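Do Softer Fingertips Help? Comparing Two Grippers on a Two-Armed Robot
Project report, Applied Robotics Lab, spring term

Why we did this

Our course gave each group a question to test, and ours was whether a gripper with soft fingertips is better than one with plain hard fingertips for handling groceries. The Wirnari product page says its soft tips handle "almost any everyday object." We were not convinced. Most demo videos show one object on a clean table, picked up once, and you don't see the tries that came before it.

We compared two sets of fingertips. The Wirnari set is molded rubber with small ridges. The Prarko set is flat, hard plastic with a thin grip layer glued on, and it costs much less. Both fit the same two-fingered gripper body, so we could swap them without touching the arm or the controller. That part of the plan went well. A lot of the rest did not.

Setup

The robot has two arms and was driven by a person for all trials. We did not use any learned program. Our first proposal promised one, and our instructor warned us it was too much for a term. We agree now, although we argued at the time.

The driver uses a pair of handles with a trigger for each gripper. The controller software is Goodall, the lab's own package. It limits how fast the arms can move and how hard the fingers can close. We left the speed limit alone and set the closing force to the same value for both fingertip sets. Looking back, this was a mistake, or at least a choice we should have defended better. A soft tip and a hard tip probably don't want the same force, and by holding it equal we may have handed the hard tips an advantage on heavy things and the soft tips an advantage on fragile ones.

Objects came from the lab's food box and from our own kitchens. We wanted things that would be annoying: round, light, slippery, floppy, or see-through. The two tasks were to pick a food item up and put it in a container, and to hold a shopping bag open with one arm so the other arm could load it.

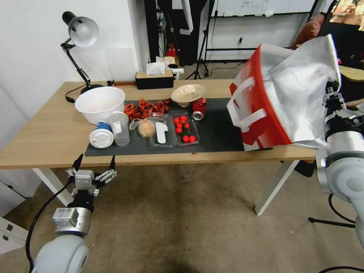 We expected the bag to be the easy half. It doesn't roll away and it is large, so the driver has plenty of places to grab. But the place you grab it decides everything. If the fingers take only the rim, the bag folds over as soon as something touches the other side. If they reach too far in, the gripper itself blocks the opening. Drivers got much better at this over the term with both sets of tips, which made us doubt whether we were measuring fingertips at all.

We ran 300 scored trials, split evenly between the two sets. A trial counted as a success if the item ended up where it was supposed to be without being dropped, crushed, or touched by a human hand. Trials stopped by a software fault were thrown out and repeated. There were 29 of those, more than we would like, and most happened in the first weeks.

What we found

The short version is that the Wirnari tips did better on small round food and the Prarko tips did better on the bag. Neither lead was large enough for us to feel comfortable saying one product beats the other.

Cherry tomatoes were the clearest case for soft tips. The hard tips could hold one if the driver was lined up well, but a slightly crooked grip sent it shooting out sideways. The soft tips forgave that. They also left fewer marks, although "fewer marks" is our opinion from looking at tomatoes, and we did not set up any real way to score it.

Dried chilies were bad for both. They are so light that the fingers push them away before closing, and when they do close, you may get three at once. We had not written down whether three at once is a success. We decided halfway through that it wasn't, then went back to the notes and rescored the early trials. A reader should trust the chili results less than the others.

On the bag, the soft tips had a problem we didn't expect. The ridges caught on the material and would not let go. The driver opened the gripper, moved back, and the bag came along. The hard tips released cleanly almost every time. Nothing on the product page mentions releasing, only gripping, and for loading groceries you need both.

Wear was another issue. The grip layer on one Prarko finger started peeling in April and we glued it back down. The Wirnari tips still looked new at the end of the project. The seller rates them for 2000 cycles, but we never got near that number and can't say if it is true.

The camera question

We also tried a second camera, the Stilton wrist camera, because drivers complained that they couldn't judge depth from the head view. The idea was that a close view of the fingers would fix this. Drivers said they liked it. Their scores barely changed.

One possible reason is that they mostly didn't look at it. We asked them afterward, and two said they glanced at the wrist view only when something had already gone wrong. Clear plastic was hard in either view. A driver would bring the fingers down next to a tray wall, sure that they were around it, and close on air.

We would not buy the wrist camera based on what we saw. We would also not tell anyone else to skip it, given how few sessions we ran with it — it arrived late and got the leftover time in May.

Problems with our own test

The drivers were us. We knew which tips were mounted, and by the middle of the term we all had a favorite. A fair test would use drivers who don't care about the answer.

Order is also a problem. We ran most of the Prarko trials after the Wirnari ones, since the Prarko parts shipped late. Practice alone could explain some of the bag results. We tried to check by going back to the Wirnari tips for a short session at the end, and the sticking problem was still there, so we believe that one. The rest is less certain.

If another group picks this up, we suggest swapping tips in the middle of every session, writing the scoring rules before touching the robot, and tuning the closing force separately for each set. The spare fingertips, the scoring sheets and our Goodall settings file are in the group drawer, and the peeling Prarko finger is marked with tape.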